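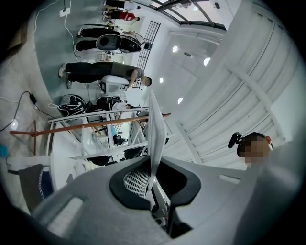
*People standing in a room with a light gray floor and white walls.*

## Reserving a Shared Room at Okbridge

Residents and registered groups may reserve a shared room through the Stisholm desk. Requests for September open on the first working day of the month before.

1. Complete the request form and state the purpose of the meeting.
2. Enter your group number - new groups should leave this line blank.
3. Send the form to Rosalinda Baluyot at extension 445.
4. Keep the written confirmation and present it at the desk on arrival.

Changes must be made in writing. Groups needing the room for more than one session should file a separate form for each. Keys are returned to the desk before closing.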